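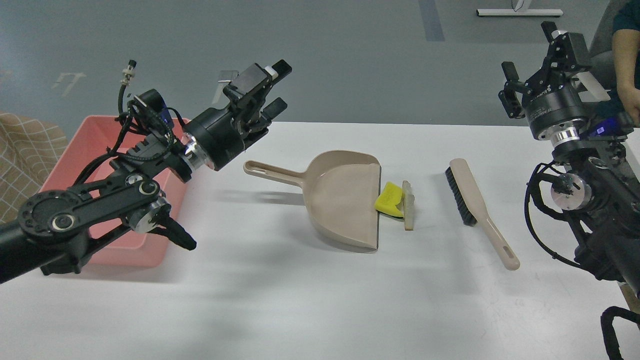 Dustpan and brush

Search this wiki Go Advanced

Last edited in September by the household tools desk

A dustpan and brush is a pair of hand tools for picking up small dry dirt. The pan is a shallow scoop with a flat front edge and a handle. The brush is short, held in one hand, and pushes the dirt over the edge into the scoop. Used on floors, tables, counters, workbenches, stairs, car seats. Usually sold as a set, though the two parts wear out at different speeds and many homes end up with a mixed pair.

Also called: pan and brush, brush and pan, hearth set (older, for ash), crumb set (table use only, small).

Contents
1 Parts
2 Use
3 Table use
4 The catch basin
5 Types
6 Materials
7 Care
8 Common faults
9 Regional makers
10 See also

Parts

The scoop. Wide at the front, walls on three sides. Floor of the scoop slopes up a little toward the back so dirt stays put when the pan is lifted. Deeper scoops hold more but are harder to push dirt into.

The lip. Front edge, the part that touches the surface. Thin is good. Some pans have a soft strip of rubber added along the lip, which bends to fit an uneven floor. On plain pans the lip is just the molded edge, and gets rough with use.

The handle. Short on hand pans, straight out from the back of the scoop. Often a slot or hole near the end for hanging on a nail or hook. Long-handled pans (lobby pans) are a seperate type, see below.

The brush head. Bristles set in tufts along one side of a narrow block. Head and handle are normally one piece on plastic brushes. Dark bristles on a light handle is a common color scheme, hides the dust.

The brush handle. In line with the head, or tipped up a few degrees to keep knuckles off the floor. A long handle gives more reach under chairs. Short handle lets the brush clip inside the pan for storage, which is why most sets have one.

Use

Pan flat, lip down, opening toward the dirt. Hold the pan near the scoop for control or near the end of the handle for reach – the far grip makes the lip lift more easily, so press down a bit. Brush in short strokes toward the pan. Long strokes flick light dust over the top.

A thin line of fine dust nearly always stays just in front of the lip. Standard fix is to pull the pan back an inch or two and sweep again, then repeat. Two or three passes. The last of it comes up with a damp cloth.

Larger bits are a different problem. A piece of sponge, a crust, a bottle cap, a chip of wood: these roll or slide up against the lip and stop there. Lower the angle of the brush, get the bristles fully behind the piece, and push slowly. Or pick it up by hand. Most people pick it up by hand.

Stairs are swept from the top down, pan held against the step below.

Table use

A pan kept for the floor should not be used where food is prepared. Households that sweep crumbs off tables keep a second set, often a different color. Restaurants used small metal crumb sets, and a few still do, but a flat crumb scraper has mostly taken over.

On a table the pan can be laid down instead of held, since the surface is flat and at hand height. Two ways of working:

Pan fixed, brush moves. One hand rests on the pan handle, the other sweeps. The usual way.

Pan and brush both move. Pan is slid toward the brush while the brush comes the other way. Quicker for one or two big pieces. Messy with anything fine.

White and pale tabletops show crumbs well but also show the streaks left by a dirty brush. Tap the brush out first.

The catch basin

Where there is no trash can close to the table, a small basin or tub is set to one side and the pan is emptied into that. Low walls, open top. Rectangular basins are easier to tip a pan into than round ones because the full width of the lip can rest on the rim.

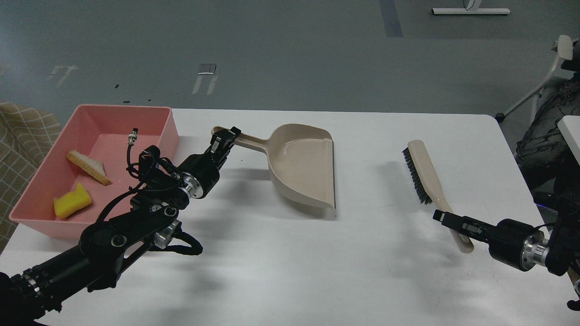 Emptying is done low. Bring the pan right over the basin, lip down inside the rim, then raise the handle. Tipping from high up puts dust back in the air and on the table. A tap on the rim clears the corners of the scoop. Sponge pieces and bread can be left in the basin until the job is finished, then the whole lot goes out at once. Wet scraps shouldnt go in with dry dust, it makes a paste that sticks to the bottom.

Dishpans get used for this a lot. Fine if washed after. Better to keep one basin for sweeping only.

Types

Hand pan. The basic type. Scoop and short handle, one piece.

Hooded pan. Top partly covered, keeps dust in while walking to the trash. Harder to see what is in there.

Lobby pan. Upright handle at about hip height, pan swings closed when lifted. Used with a long broom. Shops, theaters, stations.

Comb pan. Row of plastic teeth along the back edge for pulling hair and fluff out of the bristles. Good idea, teeth snap.

Ash pan. Metal, deep, for fireplaces and stoves. Plastic pans must not be used for ash, even ash that seems cold.

Silent set. Pan and brush nest together with no clip. Trade name in some places, general word in others. [needs source]

Materials

Pans: molded plastic for most home sets. Steel, enameled or painted, for older and heavier ones. Aluminum now and then. Wood is rare except as decoration.

Bristles: synthetic on cheap and mid-price sets, soft enough for indoor dust. Horsehair picks up fine dust better and costs more. Stiff plant fiber for workshops and patios, scratches a polished floor.

Handles: same plastic as the pan, or wood on natural-bristle brushes.

Plastic goes brittle in sunlight. A set hung on an outside wall will crack at the lip first, then at the neck where the handle joins.

Care

– Tap out after each use.
– Comb the bristles with fingers or an old fork, hair winds around the tufts.
– Wash both parts in warm soapy water. Shake the brush, dry it bristles down or hung up. Never standing on the bristles, they take a set and stay bent.
– Natural bristle: quick wash only, cool water, long dry.
– Hang the pan by its slot. Storing it flat under other things warps the lip.

Common faults

Warped lip. Dust goes under. On thin plastic this can sometimes be eased flat in hot water. Otherwise replace.

Nicked lip. Leaves a line of dirt at every nick. Light sanding with 100 grit, then something finer.

Splayed bristles. Brush flicks. Trim the worst or replace the brush.

Static. New plastic pans hold on to dust and let go of it in the wrong place. Wiping with a damp cloth helps for a while.

Loose clip. Brush falls out of the pan. No real repair, rubber band.

Regional makers

Wostano made stamped steel pans and later switched to plastic. Its catalog at one point ran to 217 items, of which 8 were dustpans. The plain hand pan, number 112, stayed in the list longest and is the one usually found secondhand.

Mivberg supplied brush blocks to other firms, and sold few sets under its own name. Rotich is a brush maker only. Rotich brushes fit most pans but do not clip into any of them, a regular complaint.

Stosby makes the wide-slot hanging pan, sold without a brush. Dates for all four firms are unclear, this section needs work.

See also

Broom
Carpet sweeper
Crumb scraper
Dishpan
Hand brush
Sponge
Whisk broom

14 comments Share 6 shares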